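Notes for week two, everyone. I've typed these up from my scribbles, so forgive the jumps, and bring your own copy on the day because I'm going to scrawl all over the board version.

## Metamorphic rocks: what heat and squeezing do

Last time we left limestone sitting quietly on a sea floor. Now we bury it. Push it deep enough, or park some magma next door, and the calcite grains start to regrow. They get bigger, they lock together, and the old shells and layers mostly vanish. What you end up with is marble.

A few things I'd like you to hang on to:

- The rock stays solid the whole way through. If it melts, we're talking about igneous rocks and you're in the wrong week!
- Pure limestone gives you white marble. Colour comes from the bits that were mixed in — clay, iron oxides, a little organic muck.
- Sandstone does the same sort of trick and becomes quartzite, and people mix the two up constantly. Try scratching it with a steel knife: marble marks, quartzite doesn't.

Veins are a separate story. They usually form when the rock cracks and fluid moves through, dropping minerals as it goes. Iron stains them red or rusty. So the veins are often younger than the rock they cut, and that's a lovely simple way of putting events in order (you'll need it for the mapping exercise).

Do be careful with the word, though. In a builder's yard "marble" can mean anything that takes a polish, and plenty of black surfaces with pale veins only have the pattern printed on.

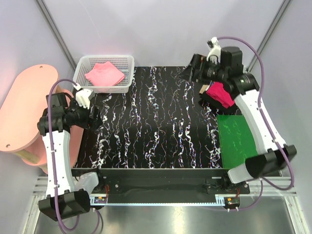 Sepehr Shojaei wrote to me after the last set of notes to say that he'd always been taught to use acid first and the knife second, and that I had the order backwards. Fair point. A drop of dilute hydrochloric acid on calcite fizzes straight away, and it saves scratching a nice specimen. I still like the knife outdoors, as I'm forever leaving the acid bottle in the car.

### Before next time

Read chapter 17, skipping the phase diagrams if they make your eyes water. Then find two pieces of stone near where you live (a doorstep, a kerb, a gravestone) and write a couple of lines on each: grain size, colour, any banding, any veins. No acid on gravestones, please.

Schist and gneiss next, and I'll bring the garnets.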